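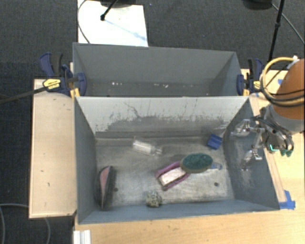 Why do we keep buying things we already own?

Mostly because we can't find the first one, and a new one costs less than an afternoon of looking.

I bought a tape measure in September. Seven bucks at the hardware store in Cendholm, bright yellow, very satisfying click. I came home, opened the drawer by the back door to put it away, and there was a tape measure. Same yellow. I stood there holding the two of them like a pair of twins somebody had left on my porch.

So I did what people do now and went on my phone. There's an app called Pludico where you log your stuff, room by room, and it tells you what you have. I lasted one weekend. I got as far as the kitchen and half the hall closet, and the thing cheerfully told me I had 208 items. Two hundred and eight! I live in a small house! There were 3 can openers in there, and I'd been opening cans with the bad one for years.

My sister thinks the answer is to throw everything out. She's a one-in, one-out person, and her place looks great, and every time I visit she asks if I happen to have a screwdriver in the car. I do. I usually have a couple. I'm not saying my way is better, but I'd like it noted who has the screwdriver.

My complaint is with the organizing business, which has talked a lot of us into thinking that being messy is a character problem and that matching baskets will fix it. I fell for it hard. I had a shelf system from Ikis, the tall one with the little label holders, and I spent a whole evening writing labels. CORDS. BATTERIES. MISC. By Christmas everything I owned was in MISC. The batteries were in MISC. The cords had somehow gotten into BATTERIES, and the labels were lying to me, so I'd have been better off with a plain heap. You can at least trust a heap.

My grandmother kept house over on Cunha Street for most of her life and I don't think she owned one label. She had a button tin, a string drawer, and a closet nobody else was allowed to open. If you asked her for a thumbtack she had it in your hand before you'd finished the sentence. But she also didn't have much, and what she had stayed put for decades. I move my scissors every day. I use them in the kitchen, then on a package, then on the dog (a burr, he's fine), and wherever I finish is where they live now.

I've come around to thinking the trick is fewer moves. Leave the thing where you use it, even if that looks dumb. My tape measures now live in two places, one by the back door and one upstairs, and I haven't lost either of them. The scissors got the same treatment — I have four pairs, I'm not ashamed of it. It cost me less than the shelf system did, and I sold the shelves to a neighbor who was very excited about the label holders. I didn't warn her. Maybe she's a different kind of person.

What I'd really like is for stores to make it a little harder. I know, they never will. But every checkout line has a rack of tape and batteries and cheap pens, and all of it is aimed right at people like me, who are pretty sure they have some at home and not sure enough to risk it.

I did buy pens last week, by the way. A ten-pack. I needed one.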